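Hunham Puts Its Hankies Away as Cold Season Pledge Opens

HUNHAM, 09/02/2025 - Shoppers, bus passengers and anyone who has ever sat through the quiet bit of a concert are being asked to sign the Hunham Cold Season Pledge, a short and largely painless document about how to have a cold near other people.

The pledge has been drawn up by Pemilero, the household paper goods firm based on Tejada Road, and will be offered throughout February in shops, waiting rooms and both branches of the Lulteden café. It runs to 12 lines. An earlier draft was a good deal longer and contained a section on whistling noses, which was taken out after legal advice and some bad feeling.

Signing up commits a person to nothing very heroic. Signatories promise to use a tissue once, to put it in a bin instead of up a sleeve, and to stop telling colleagues that it is only hay fever. They also promise to stay at home for the worst of it where their work allows, and not to ring the office every hour to prove they are ill.

"People in this town are kind, generous and absolutely dreadful with a cold," said Yi-chun Kao, managing director of Pemilero. "I include myself. I once sneezed through an entire job interview, and I was the one giving the job. We sell tissues, so of course we would like you to use them. I am not going to stand here and pretend otherwise. But I would also like to get on the number 3 bus without holding my breath."

Pemilero asked 100 of its customers in Hunham about their habits before writing the pledge. The answers were frank. Many admitted to keeping a tissue in a coat pocket from one winter to the next. Several said they had offered one of these to a child. One respondent described the cotton handkerchief as "a heirloom with a job to do" and asked not to be contacted again.

The firm stresses that handkerchiefs are not banned. Owners may carry on, provided the article is washed at a temperature that would trouble a lobster and is never lent. The breast pocket sort, which has not met a nose in living memory, is exempt.

Lulteden will give a free hot lemon drink to anyone who signs at the counter, one per person, for as long as the lemons hold out. Staff have been asked not to judge the authenticity of a cough. Customers who already have a streaming cold are welcome to send a friend, who may sign for 2 people and carry the drinks home in whatever cups they bring.

A children's version of the pledge is available for schools. It has larger type and a space for drawing a germ. The best germs will go up in the window of Pemilero's front office, where passers-by have put up with the same display of kitchen roll for a very long time.

Pledge cards can be collected from the firm's reception during office hours. Completed cards should be dropped in the slot by the door. Please do not post anything else through it. Last winter's suggestion box was a learning experience for everybody, and the firm would like to thank the person who eventually came back for their glove.

Ms Kao will read the pledge aloud at the close of the month in the Tejada Road meeting room, voice permitting. Tea will be served. Guests who feel a sneeze coming on during the reading should aim for the crook of the elbow, and may leave by the side door without explanation.

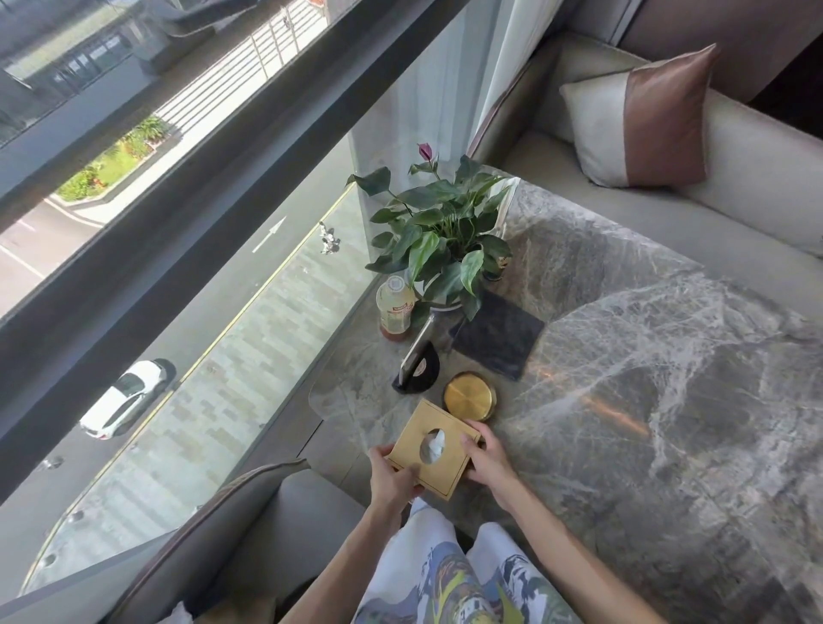 Notes for Editors

Pemilero makes tissues, kitchen roll and paper napkins and sells them to shops and cafés in and near Hunham. Lulteden runs two cafés in the town.

Ms Kao is available for interview by telephone, which she considers the only responsible way to hold one in February. Copies of the adult and children's pledges can be had from the press desk at Pemilero, Tejada Road, Hunham. The section on whistling noses is not available.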